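Cluleck 3: a month with the occlusion-aware grasp planner

We have been running Cluleck 3 in the Nendton office since November, mostly on bin and desktop picking. It is a planning package from the Masson group, built on the method in Ludivine Pons's paper on partly hidden objects. The idea is simple. Instead of guessing the whole shape of an object it can only half see, the planner scores each grasp by how much of it depends on surfaces the camera never saw.

Setup took one afternoon. The calibration tool is good, the manual is thin, and the license server went down on us one Tuesday. You need a single fixed camera and a decent GPU. We used our own desks as test sites and kept the lights and partitions as they were.

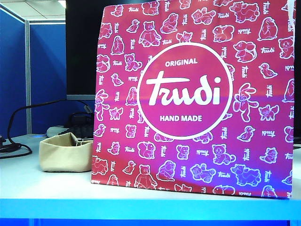 Test layout with the trudi bag upright and the beige fabric basket partly behind it.

Soft containers behind large flat ones are where our old planner, Brenia, did worst. It would complete the basket as a neat rigid box and aim for a rim it had made up. Cluleck marks the hidden side as unknown and goes for the part of the rim it can see. Over 462 trials it cut our failed grasps by 42 percent against Brenia, on the same arm and with the same camera.

Printed surfaces are still a weak point. A dense pattern like the toy animals on that bag gets split into several objects more often than I'd like, and the planner then wastes time on pieces that don't exist — raising the merge threshold helps, but small items start to disappear into their neighbors.

Planning takes 4 seconds per grasp on our machine, too slow for a production line and fine for research. The paper reports results on rigid objects only, so treat anything soft as your own experiment.

I'd give it 4 out of 5. We're keeping it for the lab and leaving Brenia on the packing cell for now.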